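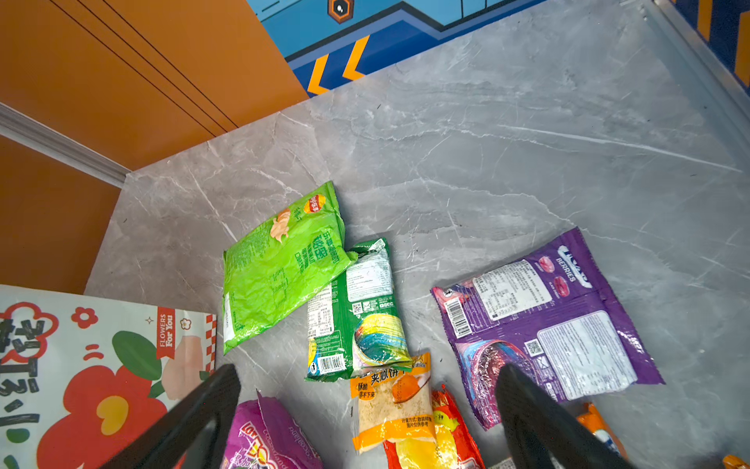
Cut for Time: What a Trailer Tells You About a Thriller
Final project report, Introduction to Film Studies
Wendy Naylor and Tsung-han Kong
2021-06-13

1. Why we did this

Our original proposal was a history of the movie trailer. Our instructor wrote "all of it?" in the margin, so we narrowed the topic to one question: how much of a thriller's plot is given away before anyone has bought a ticket?

2. Material

We worked with a single film, Skutia, a low-budget thriller about a ferry pilot who finds a stranger's passport in her coat. It runs 90 minutes and has two trailers. The first came out in December and is mostly fog. The second came out closer to release, when somebody at the distributor, Dovex, seems to have lost faith in fog.

We had hoped to include a second film, Irkau, but the only copy we could get had no sound after the opening credits. Tsung-han watched it anyway and reports that it is very tense.

3. Method

We logged every shot in the second trailer and matched it to its place in the film. There are 73 shots, if you count the two frames of a door as a shot, and we argued about this for longer than the trailer lasts. Each shot was marked as setup, middle or ending. Anything from the last 25 minutes of the film was an ending shot.

We then showed the trailer to 11 classmates who hadn't seen the film and asked them to write down what they thought would happen. They were allowed one viewing and as much paper as they liked. One used the back as well.

4. Results

The ending shots were bunched together in the final stretch of the trailer, cut very fast and covered in drums. We assumed the speed would hide them. Most of our classmates named the villain, Dobson, with no trouble, and several knew he would fall off something. In fairness to the editor, Dobson is introduced in close-up, smiling, next to a railing.

What they got wrong was the tone. Almost everyone expected a chase movie. Skutia has one chase, on foot, and both people in it are tired.

5. Problems

The viewers were all film students, who treat a trailer as a crossword. We would expect worse guesses from normal people. Wendy also laughed at the railing during the screening, and this may have counted as a hint. Our categories were too broad as well: "middle" ended up holding a boat fire and a conversation about soup.

6. If we did it again

We would test the fog trailer on a separate group and compare the two sets of guesses. We would also settle the door question first. Our full shot log is attached, with Tsung-han's version of shot 11 and Wendy's version printed side by side.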